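Equipment plan, notes for Donnie Baxter
14th March

Start with what we are asking for. Two more arms, with grippers and wrist cameras, and a service plan for three years. Ronden and Hekon have both quoted. Lulance has not replied, so leave them off the table.

Say the arm price is the smaller part. Fingers, mounts, cables and spare cameras go on a separate line. Last year they came out of supplies and we ran short by September.

Next, the work itself. Letter sorting is the task we use to compare vendors. Pause here and let people look.

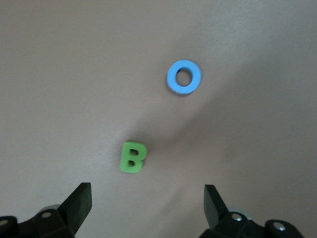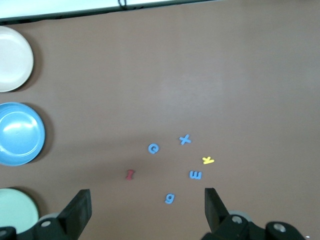

Foam letters on the table, from the wrist camera

Foam letters cost next to nothing. Table space does cost us, and each new arm needs its own bench. Pakzad can deliver benches in 35 days from order.

Go through the payment dates. Deposit on signing, the rest on delivery. Ask for the spare parts list in writing before we sign anything.

If someone asks about leasing: we priced it, and over three years it costs more than buying. Figures are on the handout, page 2.

Take questions. Need a yes or no on the deposit today.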